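Unit 5: Evaluating a Packaged Two-Arm Cell
Course handout, service robotics elective
Instructor: Iida Tuominen

Bring this handout to the Tuesday lab. Read sections 1 through 4 beforehand. Section 5 is the assignment.

1. Product under review

The Stullow is a bench-mounted two-arm kit sold by Lastov. It is delivered as a rail, two arms, two parallel grippers with a wrist camera each, and a control license. The enclosure is ordered separately. Lastov lists the kit for "household and light facility tasks," a phrase that appears in the brochure without a definition. Part of the work in this unit is to decide what that phrase can reasonably cover.

Two purchase options are offered. The bare kit includes the arms and drivers only. The supported kit adds the Varkance skill package, a set of trained routines with remote tuning for the first year. We review the supported kit. Students comparing it with the bare kit should remember that the hardware is the same, so differences in task results come from software and tuning hours.

2. Task family: thin film

Bag handling is the hardest item in the skill package and the one most buyers ask for. Film has low stiffness, it folds over itself, and its reflections change with every small motion. A depth sensor returns poor data on translucent material. A planner that depends on a clean outline of the object will usually fail here.

The useful feature is the hem. On many bags it is a folded strip, thicker than the rest and sometimes tinted. If the hem can be located, the opening can be inferred from it. At close range the wrist view has enough detail to separate hem from body, though overlapping layers remain ambiguous. Consider the pale yellow band on this bag, which bends sharply and then runs down past the left fingertip.
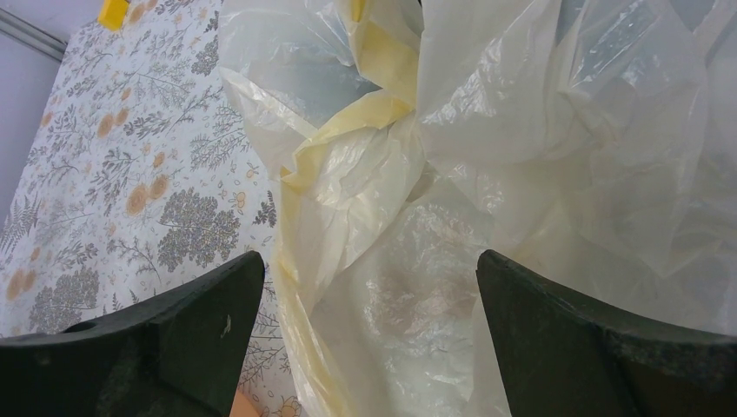
3. Task family: lined bin

A lined bin combines a rigid body with a flexible cover. The gripper closes on the liner and may or may not have a hold on the container under it. These are different grasps with different failure modes:

Liner only. The film stretches or slides over the rim. Load is carried by the plastic.
Liner and wall. The container carries the load. Finger force is limited by how much the wall deflects.
Opposed press. Both arms push inward from opposite sides. Friction does most of the work, and the two arms must be matched in force.

Finger position alone does not tell you which grasp you have. Use the force log. Each test folder holds 3 traces, labeled by grasp type, and each trace has 2,000 samples. Plot left and right together. A mismatch early in the trace is normal. A mismatch that grows during the lift is a fault.

Notice where the cables go. A loop that clears the gripper in one pose can catch in another, and cable routing is a common source of service calls on two-arm cells. The supported kit includes a routing check at installation. Ask what it covers. 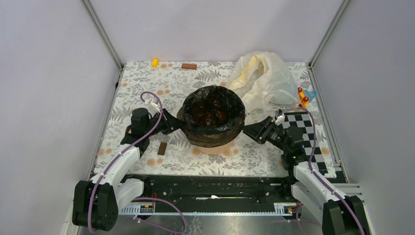
Figure 2. Two-arm grasp on a bin with a black liner. Checkerboard calibration board behind the right gripper.

4. Service terms

Mahlangu handles installation and repair under contract to Lastov. Three points from the current terms, revised in May:

a. Gripper fingers are classed as wear parts after 3,000 closing cycles. Replacement is charged.
b. Calibration is the customer's job after handover. The procedure takes over 5 minutes per arm and must be repeated if the rail is moved.
c. Remote tuning covers listed objects only. A new bag type counts as a new object and is quoted separately.

Item c matters most for cost. A site that changes bag suppliers may fall outside its tuning coverage without any change to the robot.

5. Assignment

Write a two-page purchase recommendation for a facility with mixed waste handling. State which kit you would buy, or that you would buy neither. Support the choice with at least one force trace and one clause from section 4. Give a definition of "light facility tasks" that could be written into a contract and tested on delivery. Submit as a single file before the next lab. Late work is accepted with prior notice by email.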